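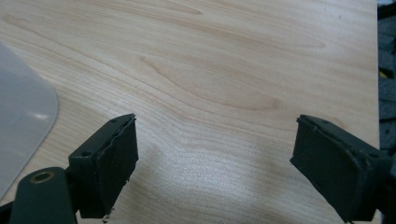
Mirjana Kolev wrote to us to ask why some boards have stripes that run straight from one end to the other, while others have big curved shapes like hills or church windows. She also wanted to know if the two kinds come from different trees.

They can come from the same tree. The shapes depend on how the log was cut. To see why, you need to know how a tree grows.

How a tree gets its rings

A tree gets taller at the tips of its branches, and it gets thicker just under its bark. There is a very thin layer there called the cambium (say it: KAM-bee-um). Each year the cambium makes a new coat of wood all the way around the trunk. The old wood stays inside.

In places with cold winters, growth starts in spring. The tree needs a lot of water for its new leaves, and many trees make wood with wide tubes or thin walls to carry it. This is called earlywood. In summer growth slows down and the wood is packed more tightly. This is latewood, and it is often darker. By January a tree in a cold place is resting and makes no new wood at all.

One band of earlywood and one band of latewood make one ring. If you count the rings on a stump, you find out how old the tree was when it was cut. A stump with 43 rings came from a tree that was 43 years old at that height. It may have been a little older, as it took time for the tree to grow that tall.

Some trees live much longer than people do. There are giant sequoias in California that are more than 2,000 years old.

From rings to lines

On the end of a log the rings look like circles. Along the side of a board they look like lines. These lines are part of what we call the grain.

Think of a trunk as a stack of paper cups, one inside the other and turned upside down. Each cup is one year of growth. The cups are wide at the bottom and narrow at the top, like the tree.

If you slice straight down through the middle of the stack, you cut each cup on both sides, and you get lines that run nearly straight. If you slice down closer to the outside, your knife goes through the sloping wall of a cup, and the cut edge makes a tall curve. The next cup makes another curve around it. On a board these curves are called cathedral grain, after the tall arched windows in some cathedrals.

Boards sliced side by side from a log, in the simplest way, are called plain-sawn or flat-sawn. Many of them have cathedral grain. If the log is cut into quarters first and the boards are cut so the rings meet the face nearly head-on, they are called quarter-sawn. Those have straighter lines. Quarter-sawing takes more work and wastes more of the log, so the boards usually cost more.

What about knots?

A knot is the place where a branch was joined to the trunk. As the trunk got thicker, it grew around the bottom of the branch. The grain bends to get past it, a bit like water going around a rock.

Why some lines are hard to see

Pine often has bold stripes, as its latewood is a lot darker than its earlywood. Maple and birch are different. Their tubes are small and spread evenly through the ring, so the lines are faint. Oak has large tubes in its earlywood, and you can sometimes feel them with a fingernail.

In many hot, rainy forests, trees grow all year with no real winter. Some of them have no clear rings, and it is hard to tell their age by counting.

Try it yourself

You need 5 paper cups, a crayon and a grown-up with scissors.

1. Color the rim of each cup.
2. Stack the cups and turn them upside down.
3. Ask the grown-up to cut down through the stack, off to one side.
4. Look at the edges of the cups where they were cut.

Then go and look at a table, a door or a wooden floor at home. See if you can find a cathedral, and work out which end was nearer the top of the tree. The arches usually point that way, but not always, so look at more than one.

Words to know

Cambium: the thin layer under the bark that makes new wood.
Earlywood: wood made at the start of the growing season.
Latewood: wood made later in the growing season.
Grain: the direction and pattern of the fibers in wood.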